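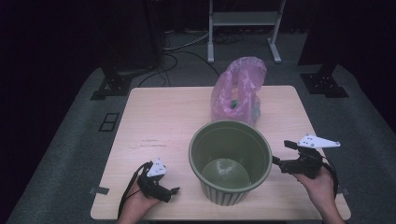

Packing hall: where we are with the grippers

Most of you at Skenton will have walked past the demonstration tables by now, and a few have asked at the canteen hatch what it all means for the packing rota. This is the position as of Thursday, May 16, 2019.

The work at the tables is simple to describe. One of our packers holds a black gripper in each hand and does an ordinary job with it, such as dealing with a bucket and a carrier bag. Each gripper has a white marker plate on top and a cable running off it. The movements are stored, and the Ogunleye arms that arrive for Line 2 will be set up from them. It is slow going. Everyone who has tried says the first hour is the worst, as you keep wanting to use your fingers.

There are 13 people on the demonstration list, all from packing and returns. They do it in turns of 25 minutes and then swap out. That was shortened in February after complaints about sore wrists, and the complaints were fair – the grippers get heavy if you hold them up for long. If 25 minutes is still too much for you, tell Jummai Tamuno and she will change your slot. You don't need a note from anyone.

Pay for demonstration turns is the same as your normal rate plus the skills allowance. The allowance was missed off the last payslip for four people. Payroll know, and it will be put right in the next run.

What changes on Line 2

The arms will take over bag and tub handling on the early shift first. Lifting and palletising stay as they are for now. Of the 39 people on Line 2, six will move to checking and restocking at the arms, and training for those posts is in working hours. Nobody's contract hours are being cut this year. The company has put that in writing and a copy is on the board by the lockers. We asked for the same promise for next year and have not had it. The next meeting about this is at Akcombe, and Tobiloba Bako is going for the late shift, so give him your questions before then.

Agency staff are not covered by the letter. Several of them have been here longer than some of us, and we have raised this twice. We will raise it again.

Some of you have asked whether the recordings can be used to judge how fast a person works. The agreement says they can't be used for appraisals or discipline, and that names are kept apart from the files. So far we have 264 recordings that were good enough to keep. A recording that gets thrown out is not a mark against you, and most go because of a cable snagging.

Two people from the Flormont site did a trial day with us and would like to come back. They pack heavier goods over there and had useful things to say about table height, so the tables may be raised a little before the next round.

To join the list or come off it, see Jummai in the packing office before the end of your shift.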